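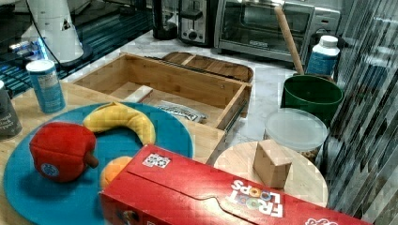
Bench 2 before the sorting task, with cereal box and plate of play food.

Tellmont Robotics Club - kitchen bench checks
Sheet revised 15 October 2026

1. Stop button. Press it, confirm the arm holds, reset. OK.
2. Base bolts. Tight. One washer is worn - ask Galtel for spares.
3. Cables. They must not snag when the wrist turns. Go through the full range at slow speed and watch the loops at the top joint.
4. Counter. Food items on the plate before power goes on. Boxes may lie flat or stand.

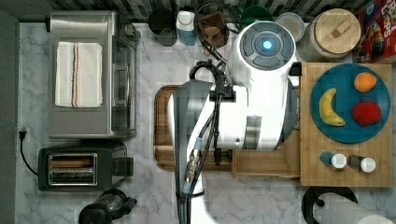
5. Speed limit. Set to 17 per cent for anyone in their first term. Found at 59, changed back.
6. Toaster and toaster oven. Props only, never switched on during a session. Add this to the door notice.
7. Log book. Arm hours at 3,781. Next service is overdue on the Arilent schedule - book it in October.

Passed, with items 2 and 7 open.

Filed under: Student Projects, Safety Sheets

3 comments

benchtwo: Does item 5 apply to the competition team as well?

tellmont_club: Yes, until they have done the speed test.

oldgripper: We use the same sheet but check the cables first.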